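Hospitality Operations 1
Topic 6 handout: Tray service and clearing in self-serve dining rooms
Prepared by Suryani Teoh. Tutorials: Anisa Liem

Read before the October practical. Bring a pen and your own copy of the station sheet.

1. Why trays are covered separately

Plate carrying was Topic 5. Most cafeterias, hospital dining rooms and work canteens in this unit's case studies don't use it. The customer carries the tray out, and staff deal with it when it comes back. The Flarville case is a staff canteen serving 356 lunches a day from one counter, with 200 seats. At that volume the return point fills up before the counter does.

2. Loading

Heavy items go over the centre line of the tray. Tall items go towards the carrier's body. Bowls of soup are filled to 20 mm below the rim. Cutlery goes on last, handles towards the customer. Leave the hand-holds clear if the tray has them.

Trays of mixed drinkware and crockery

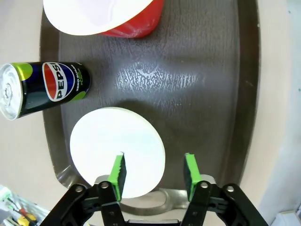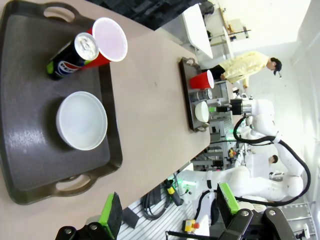
3. Clearing

Work from one end of the table to the other and don't double back. Liquids are tipped out first, at the sink and never into the general waste. Cans go to the container deposit bin. Bowls are scraped, then stacked by size, no higher than the rim of the tub. Cups go in the rack upside down. The empty tray is wiped on both faces and stood on edge to dry. Trays stacked wet will stick together and start to smell by the afternoon.

4. Organising the return point

The Soliman layout has one bench, with the sink at the left and racks at the right. The Hoseo layout splits the bench so two people can work facing each other. Hoseo is faster at peak but needs more floor area. You should be able to sketch both from memory and label the flow of dirty and clean items.

5. Costing exercise

Enditz Catering has a budget of $2,000 for replacement trays and racks. Work out a split for the Flarville canteen and show your working. Allow for breakages. Hand it in to Anisa at the start of your tutorial.

Reading: unit manual, chapter 6, including the section on manual handling.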